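Womgate insertion bench: the cable fault, in pictures and notes

Gallery page by Ileana Cozma
Last changed 01/03/2020

Our bench at Womgate does one simple job all day. Two robot arms pick parts, bring them together and put them down again, and we write down how often it goes well. In May the left arm began to fail in a way that took us far too long to understand. This page is for the colleagues at Galtari, who are building a second bench to the same drawings, and for anybody else who runs a cable along the outside of an arm.

I first tell the story in short entries, then comes the photo with its caption, and then the changes we made. The log files are on the shared disk under Matei, which is the name of our control program.

The first stop

Run 488. The left hand lost communication while the arm was reaching toward the far side of the table. The fingers stayed where they were and the arm continued for a short moment, until the supervisor program noticed that no hand was answering. No person was near and no part was damaged. We restarted, the hand came back at once, and we wrote "network?" in the log. I am not proud of that question mark.

The wrong suspects

We changed the switch. We changed the power supply of the hand. We reinstalled the driver, and then we reinstalled the older driver. After each change the bench ran well for a day or two, so each time we believed we had found it. In total we recorded 31 stops of the same kind before somebody put the stops and the arm positions in one plot.

The plot

In the plot almost all stops were in one region, with the arm stretched out and the wrist turned toward the back left corner. On the near side of the table we had only two. A network problem does not care where the arm is, so from this moment we looked at the cable.

The stop that scared us

Run 1121 was different. The signal did not disappear, it came and went. The hand received an old closing command late, when the right hand was already moving in to take the part. The two hands touched. The right one has a small scratch on the index finger and nothing more, but the safety limit on force did not trigger, because the contact was below it. If a person had been reaching in to clear a part, as we all did sometimes in those days, the fingers would have closed on them. We stopped all runs that afternoon and nobody argued.

What we found

With the connector at the lower end opened, one of the data wires was broken inside its insulation. From outside the cable looked perfect. The wire made contact when the cable was relaxed and lost it when the cable was pulled, and the pull came only at long reach. Flastora, who made up the cable for us, cut it open and found the same thing. They were very correct about it and said the cable was never meant to be bent so tightly right behind a plug. I have to agree, the bending was our idea.

At the far side

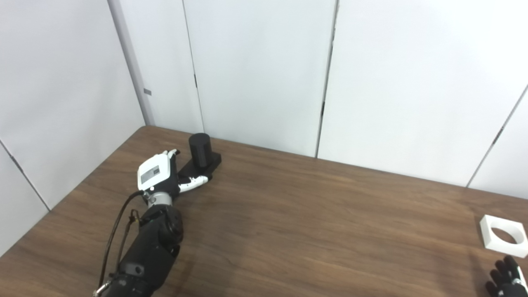 Long reach is the position I would ask Galtari to test first, before any short and comfortable one. The fault never showed itself on the near half of the table, and we lost weeks by doing our checks there. Put the part near the back wall, as with the black cylinder here, bring the left hand beside it with the fingers open, and then look at the cable and not at the hand. It leaves the area of the silver ring at the wrist and curves down along the arm, with a second strand making a loop next to it. Move the wrist slowly through its full range in this pose and watch how much of that curve is left at each end.

What we changed

The cable is now tied at two points on the arm, and the last part before the plug is left free to make a wide curve. We repeat the long reach 200 times after every cable change, with the hand reporting its status all the time, and one missing report is enough to fail the test.

Commands to the hand now carry a time stamp. If a command arrives late it is thrown away and the arm stops. This was the more important repair, in my opinion - a cable will break again one day, but an old command should never be obeyed.

Hands out of the workspace when the arms have power. It was always the rule. Now there is a key, and the person who clears a part has the key in the pocket.

Still open

We do not know why the supervisor needed so long to notice the silent hand in the first stop. The waiting time in Matei is set shorter than what we measured. If Galtari sees the same, please send me the log with the arm positions included, also for the runs that went well.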